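Chapter 2
Does Low-Budget Horror Earn Its Reputation?

Fans like to say that a small budget makes a scarier film. The argument goes that a crew with no money must hide the monster, and a hidden monster frightens us more. Students should be slow to accept this. Plenty of cheap films hide the monster and are simply dull.

Take Larnero, shot in a closed fish plant for nearly 800 dollars a day. Its director, Kaisu Kettunen, has claimed in interviews that every shadow was planned. Perhaps. The shooting notes list 369 setups, and many of the darkest ones were lit by whoever had a free hand. Critics praised the gloom as style. Would they have done so if the film had come from a large studio?

Okico raises a different problem. It runs long, its middle 40 minutes take place in one stairwell, and its admirers call that dread. Others call it padding. Both sides tend to argue from how they felt in the theater, and a feeling is hard to check.

In this chapter we compare the two films shot by shot and ask what the camera shows, how long it waits, and what the sound is doing meanwhile. Keep a notebook. Write down the moment you first felt uneasy, then go back and see what was on the screen.

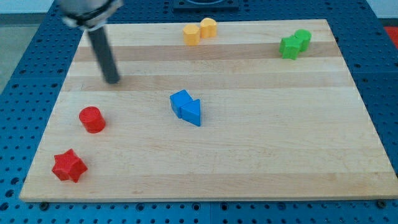
Figure 2.1 Colored blocks on a wooden board, two of each color.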